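When the Gripper Drops Your Good Things: Tips From a Workshop With a Robot Arm in It
Posted 7/24/22 in Workshop & Home

Our little bench arm has been part of the workshop for long enough now that I have a drawer full of chipped things to show for it, and a fair number of opinions. The worst day was the one when it let go of a glossy ornament on a stem, halfway between the table and the shelf, and I found out how far one round thing can roll. If you run a small arm at home for sorting, dusting or just for the fun of it, I hope these notes save you a broom and a bad mood.

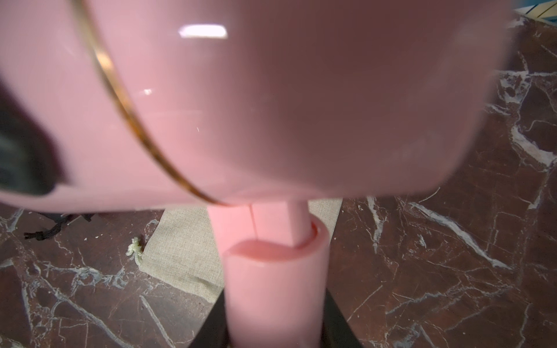 Hold the holder, and leave the pretty part alone

Anything round and shiny on a stem is top-heavy, and the fingers have no business on the shiny part. Bring them in low, one on each side of the sleeve or base, and let them close there. A straight-sided cylinder gives them something to sit flat against. If the stem only slips into its sleeve and isn't glued, give it a gentle tug by hand before the arm goes anywhere near it. Ours came straight out, and the arm carried on very proudly to the shelf holding an empty sleeve.

A dab of museum putty down inside the sleeve will hold a loose stem nicely and peels out again later. I use a piece the size of a pea.

What went wrong with ours

I blamed the fingers first, of course, and spent a whole evening cleaning them. The real trouble was in the settings. Our arm runs on a Doltar controller, and I had saved a closing force of 413 for wooden blocks and then loaded a different list, which put it back to 343 without so much as a beep. Blocks had been fine at that number for weeks. A slick painted cylinder was another story! It held on the lift, held on the turn, and slid out the moment the arm slowed down.

So write your numbers on a strip of tape and stick it to the base of the arm. Read them out loud before you press start, even if you feel silly. And please don't go the other way and crank the force up to be safe, because a thin sleeve will crack down its seam long before the motor complains.

Clear the strings first

Cords, ribbon ends, necklace ties, anything thin and dark that trails across a table - move it all well out of the way. A loop that catches on a finger will drag whatever it's attached to, and you won't notice until something on the far side of the table starts to travel. I keep a shallow dish for strings and put small charms and beads in with them.

Put something soft down

Polished stone is lovely to look at and merciless to drop things on. A folded piece of burlap or an old linen towel under the work takes the sting out of a short fall. Keep it flat, and tuck the edge under so a finger can't snag the weave. Burlap sheds, too, so shake it outside first or you'll be picking fuzz out of the finger joints (ask me how I know).

Busy stone can also confuse a camera that looks for edges. The Birnico software we use once took a pale vein for the rim of a cup and reached for it with great confidence. A plain mat fixed that in a minute.

Wipe the fingers, then wipe them again

Furniture polish is the sneaky one. You shine up the ornament, the polish gets on the finger pads, and everything after that slips. A cloth with a little rubbing alcohol does the job on our pads, but check what yours are made of before you try it. The first set we had, from Unnithan, went cloudy and stiff. The Ilura pads we put on in December have held up better, and our counter says they've done 1,538 grips so far.

Keep your own hands out

When something starts to slip, you will want to reach in and catch it. I did, and got my thumb pinched against the table for my trouble. Stop the arm first and let the thing fall if it's going to fall. Our stop button used to sit behind the arm, where I had to lean across to get to it, and now it's screwed to the front edge of the bench by my left hand.

After any drop I do 2 slow test lifts with a rubber ball before going back to anything breakable. If the ball slips even a little, I check the numbers on the tape, clean the pads, and go put the kettle on before trying again.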